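Section 4. Preparing and running the visitor demonstration

4.1 Purpose of this section

This section explains how to prepare the Merkstead hall for an open day and how to run the hand-held gripper demonstration with visitors. It is written for the host, which means the person who sits at the demonstration table and speaks with the guests. It assumes that you have already read Section 2 (charging and storage) and Section 3 (pairing the grippers with the recording computer).

The text was revised on 8 March 2025, after the open day in February. The main changes are in 4.4 (the order of the steps) and in 4.7 (what to do when a visitor wants to hold a gripper).

One demonstration takes 17 minutes, including questions. Please do not make it longer. The next group is usually already standing at the entrance, and they can hear that the other group is having a good time.

4.2 Who does what

Host. Sits at the demonstration table, shows the grippers, invites the visitors to try.

Guide. Brings the group from the entrance, stays with the group the whole time, watches the floor area and the cables. The guide does not explain the grippers. In February two persons explained at the same time and the visitors did not know who to look at.

Operator. Sits at the recording computer with the Pirnon software open. The operator starts and stops each recording and keeps one hand free for the stop button of the mobile robot.

One person may be both guide and operator only if the mobile robot is switched off for the complete visit.

4.3 What you need

Before you start, collect the following items and put them on the trolley:

- Two hand-held grippers for the host table, and one spare gripper, all charged
- One plain cloth for the table, single color, without print
- Clips for the cloth
- The box of practice objects (soft toys, plastic cups, sponges, toy bricks)
- Cleaning wipes for the handles
- Printed consent forms, one for each visitor who will be recorded
- Pens
- Floor tape, yellow

The group size is limited to 14 visitors. If a school or a company announces more, divide them into two groups and let the second group begin with the film in the Henico room.

Note: A shiny cloth or a cloth with a strong pattern gives poor results in the recordings. Use a matte one. If you only have a white cloth, please tell the operator, because the brightness must be set again.

4.4 Preparing the hall

Do these steps in the order given. Start at least one hour before the first group arrives.

1. Switch on all ceiling lights and wait until they have full brightness. The brightness setting in the software is made for this condition.

2. Move the chairs that you do not need to the wall. Leave one chair for the host beside the table.

3. Check the floor. Pick up small parts, screws and cable ties. Dry the floor if somebody has cleaned it in the morning.

4. Lay the power cables and the network cables behind the visitor line. Where a cable must cross the walking way, cover it with a cable bridge. Tape alone is not sufficient.

CAUTION: Loose cables are the most common cause of falls in the hall. The guide must walk the complete visitor way one time before the doors are opened, at normal speed and looking straight forward as a visitor does.

5. Mark the visitor line on the floor with yellow tape. The distance from the line to any robot arm that can move must be larger than the full reach of the arm. The reach is printed on the type plate.

6. Bring the mobile robot to its parking place and press the stop button. Leave it pressed. The operator releases it later, only for the part described in 4.6.

7. Switch off the fixed arms at the main switch. It is allowed to leave them standing where visitors can look at them. Many guests ask about them, and the guide can say one or two sentences.

8. Start the recording computer and open the Pirnon software. Select the profile "Visit". Do not use the profile "Daily work", which saves the files in the normal project folder and mixes them with the real recordings.

9. Connect the grippers one after the other, as explained in Section 3. Wait for the confirmation tone of the first gripper before you switch on the second. If you switch on both together, left and right may be exchanged.

10. Make one test recording of a few seconds. Open and close each gripper fully. The operator checks that both curves on the screen go from the bottom to the top.

If one curve stays flat, switch the gripper off, wait, and switch it on again. If it is still flat, take the spare gripper and mark the faulty one with a paper label. Do not repair it in front of the visitors.

4.5 Laying out the host table

The table should look calm. Visitors will look first at what lies on it, and if there are too many things they will begin to touch them before you have explained.

1. Spread the cloth over the table and pull it toward the corners. Small folds are no problem. Large folds should be pulled flat, because light objects roll into them.

2. Fix the cloth at the edge with clips. Place the clips where no visitor will put the hands.

3. Lay the grippers side by side on the left part of the cloth, with the jaws pointing away from you and to the right. In this position you can take each one by the handle without turning the wrist, and the visitors see the jaw and the round button on the head.

4. Leave the rest of the cloth free for the practice objects.

5. Keep the spare gripper with you at your seat and not on the cloth. Visitors who see a free gripper will take it.

6. Sit down and look over the table toward the hall. You should be able to see the floor beyond the table and the base of the mobile robot without standing up. If a chair or a box blocks your view, move it now.
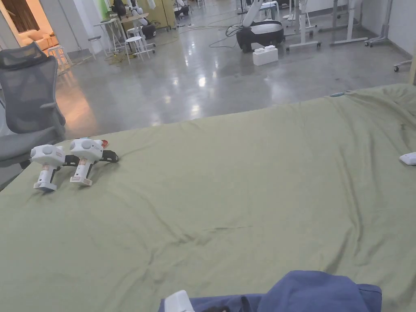 4.6 Running the demonstration

1. Wait until the guide gives you a sign that the whole group is behind the yellow line. Then greet the group and say your name and what you do here.

2. Hold up one gripper so that everybody can see it. Explain in simple words: a person holds this tool and does a task, the tool records the movement, and later a robot can learn from the recording. This is enough for the beginning. Please avoid abbreviations.

3. Pick up a soft toy from the box with the gripper and put it down on the other side of the cloth. Do it slowly. Then do it a second time at your normal speed.

4. Take both grippers and fold a small towel. It is good if this does not succeed at the first try. Visitors understand then why we need many recordings, and they are less shy when it is their turn.

5. Ask the operator to turn the screen toward the group and to play the recording of the towel. Show with your finger the place where the jaws close.

6. Invite visitors to try. See 4.7.

7. When the trying is finished, lay the grippers back on the cloth and ask the group to stay behind the line. The operator now releases the stop button and lets the mobile robot make its short program (raise the arm, open and close, lower the arm). The base does not drive during a visit.

WARNING: Before the stop button is released, the guide must say clearly "line is free". If the operator does not hear these words, the robot stays off. This is valid also when the group is in a hurry.

8. After the program, the operator presses the stop button again and says "robot is stopped". Only then may the guide lead the group to the exit.

4.7 Visitors who want to hold a gripper

Almost all visitors want to try. Let them come to the table one at a time, and sit or stand next to them on the side where the free hand is.

1. Ask if the visitor has signed the form. Without the form it is still allowed to try, but the operator must not record.

2. Clean the handle with a wipe.

3. Give the gripper with the handle toward the visitor. Say: "Hold it as a pistol handle, and do not squeeze yet."

4. Let the visitor squeeze slowly in the air. Then put one easy object on the cloth, for example a sponge.

5. Give a second object only if there is time.

CAUTION: Keep fingers, long hair, scarves and necklaces away from the jaws. The closing force is low, but it can pinch the skin.

Children may try when an adult of their group stands beside them. For small hands the handle is too wide, so let the child hold it with both hands and put your own hand below the gripper.

If a gripper falls on the floor, do not use it again in this visit. Check it afterward with the test recording in 4.4, step 10.

4.8 Questions that are often asked

Is the visitor's face recorded? The profile "Visit" saves the hand movement and the picture from the gripper only. The guide should still tell the group where the cameras are.

What happens with the recordings? They are deleted 14 days after the visit, except when the visitor has marked the second box on the form.

Can the robot do the towel already? Say what is true on that day. If you do not know it, ask the operator.

How much does it cost? Please give the visitor the address of the Asante office and do not name a price yourself.

4.9 After the last group

1. Check that the stop button of the mobile robot is pressed. Switch off its battery.

2. Clean all handles and put the grippers in the charger. The charging light must be on before you leave.

3. Count the practice objects back into the box. Soft toys go to the wash bag.

4. Remove the yellow tape the same day. After a longer time it leaves glue on the floor.

5. Shake out the cloth and fold it.

6. Close the Pirnon software with "End visit" and wait until the window closes by itself.

7. Write in the visit log what did not work, even when it was a small thing, and write also the number of the gripper.

For charging times and for the storage of the batteries, continue with Section 5.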